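What I Did With the Winter

I spent most of the winter on a two-person play called Firlow. It ran for 19 performances in a converted feed store, and I was in it, wrote a third of it, and ran the sound board from a stool at stage left when I wasn't speaking. I said I would write some of this down before I forgot it.

The script started as letters. Elvia Ibarra had a box of them from her great-aunt, who worked as a ferry clerk and wrote home every week whether or not anything had happened. Mostly nothing had. We read all of them aloud over two months and marked the lines we could say without feeling foolish. Our first draft ran close to three hours. Apolinar Ochoa, who directed, took out the whole second ferry crossing and the brother, and I was sore about the brother for a while.

We rehearsed at Elvia's place until the feed store was free. The kitchen has the best floor for it, and the door to the hall worked fine as the ticket window. By December we knew the first half well enough to run it while somebody made supper.
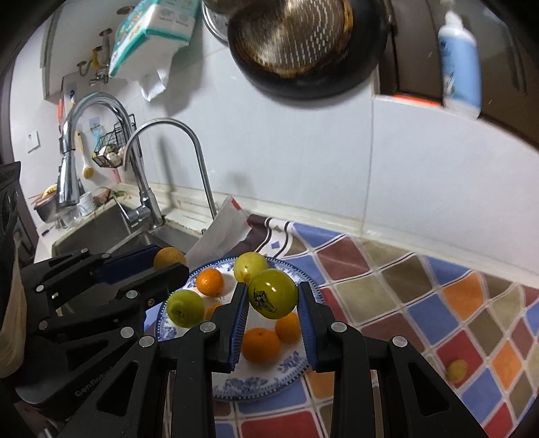

The music

Lyle Kasprzak wrote four songs and we kept two. The one that opens the show is in a key I can't sing in the morning, so the matinees were lower – Lyle played them down a step and didn't complain. The other song is only a verse and a half. It stops when the clerk is called back to the window, and people sometimes clapped there and sometimes didn't.

I had never sung alone in front of an audience before this. I took six lessons and practiced in the car.

The room

The feed store seats 48 if the back row doesn't mind the post. It has a tin roof, and on the nights it rained we had to talk over it. Apolinar moved the quiet scene downstage after the first wet night and it stayed there for the rest of the run.

We took in $3433 at the door. Rent was the biggest cost, then lumber for the ticket window, then $481 for lights we should have borrowed.

What's next

Kvido Kadlec has asked us to bring a shorter version to Olvera in the spring, to share an evening with his movement piece. That means getting it down to 50 minutes. Elvia wants to put the brother back in. I have started on a new draft, and the songs are staying where they are for now.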